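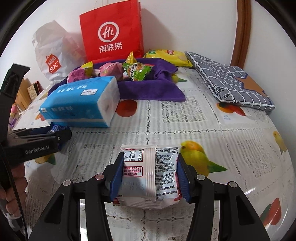 10 February 1999

So the Stevis has finally landed on my desk, and I've hardly put it down since! For anyone who missed my moaning in November, my old Cordeiro gave up when the aerial snapped off in a coat pocket, and I've been borrowing my sister's phone ever since (she wants it back, and she has been very patient).

First things first, it's small. It goes in a shirt pocket without dragging the whole shirt down on one side, and the flap over the keys feels solid, with a good firm click when you shut it. The buttons are a bit close together for my thumbs but I've stopped hitting 5 when I mean 8, mostly.

The phone book is the part I love. The Cordeiro held 58 names and then sulked. The Stevis takes 800, and you can get at them by typing the first letter and then scrolling. I typed in everybody I know, plus the dentist, plus three pizza places, and I still haven't made a dent in it. It took me two evenings and a pot of tea, mind you.

Text messages are easier too. You can see four lines at once, and it keeps your half-written message if somebody rings in the middle of it -- the old one threw the lot away. Gebhard Lanz, who I swap messages with most days, now complains that mine have got too long. He's still on a Lastinau with the one-line screen, so he has to read them like a ticker.

Battery: I charged it overnight and got four days out of it with a fair bit of chatting. That's with the ringer turned down and the backlight off. With everything switched on I got closer to two, and it does get warm against your ear on a long call.

Grumbles? The ring tones are dreadful. There are 20 of them and I can stand one. The charger plug is a new shape as well, so my car lead from the Cordeiro is now no use to anyone (free to a good home, just email me). And the menu for diverting calls is buried so deep that I had to get the booklet out twice.

I did look at the Stusidura before I bought this. Lovely screen, and the shop let me play with it for ages, but it weighs a ton and they want you on the dearer tariff to get it. There's meant to be a slimmer one coming in 2000, so if you can wait, perhaps wait. I couldn't!

Next job is getting it to talk to the computer. The cable is on order and I've already cleared a serial port for it.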